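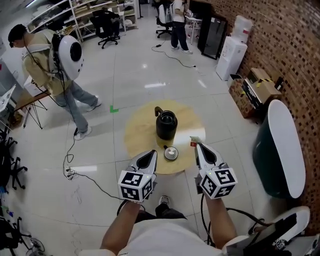 1/9 やかんのふたの話

今日は、やかんのふたについて書きます。長いですが、すみません。日本語はまだ勉強中なので、変なところがあったら教えてください。

2/9
私たちの部屋には丸い木のテーブルがあります。明るい色の木です。その上に黒いやかんを置いています。持ち手も黒くて、曲がっています。ふただけ銀色と白で、つまみは黒っぽい色です。写真では、ふたはやかんの前に別に置いてあります。

3/9
この、ふたを別に置く習慣は、同僚のNoreenさんから習いました。洗ったあと、すぐにふたをしめると、中ににおいがこもります。私は前は知らないで、いつもしめていました。ある朝、お茶が古い雑巾の味になりました。とても悲しかったです。

4/9
それで、私のやり方です。
夕方、残ったお湯をすてる。
中を水で3回ゆすぐ。
ふたのうら側を、やわらかい布でふく。
ふたはテーブルに置いて、次の朝までそのまま。
洗剤は毎日は使いません。月に一度だけです。

5/9
ふたのうらには白い粉のようなものがつくことがあります。水のミネラルだそうです。クエン酸を大さじ一杯、水といっしょに入れて、沸かして、40分待ちます。5月にやったときは、ほとんど新品のようになりました。うれしくて、Ettoreさんに見せに行きましたが、彼はコーヒーの人なので、反応はうすかったです。

6/9
水はウォーターサーバーから入れています。れんがの壁のほうにある白いのです。テーブルから少し歩きます。私は一度にたくさん入れすぎて、帰り道で床にこぼしたことがあります。タイルの床は、ぬれるとよくすべります。今は半分より少し上まで、と決めています。

7/9
丸いテーブルについても少し。四角い机より物が置きにくいと思っていましたが、やかんには丸いほうが好きです。どこから来ても手がとどきます。ただ、書類を置く人がいると困ります。木に丸い輪のあとがつくのも心配なので、Fleddenというお店で布のなべしきを買おうと考え中です。色は緑か、うすい茶色か、もう9日まよっています。

8/9
Parveenさんから質問をもらいました。「ふたを置くとき、うら側は上ですか、下ですか」。
私は、かわかすときは上にします。つまみが下になるので、少しかたむいて、ころがりそうになります。だから布を一枚しきます。お茶の時間に少し置くだけなら、つまみを上にします。持ちやすいです。

9/9
お茶は午後3時ごろに飲みます。最近はWovskaの黒いお茶が多いです。砂糖は入れません。Simoneさんは入れます、たくさん。
なべしきの色、緑と茶色のどちらがいいと思いますか。返信で意見をください。

最終更新:16時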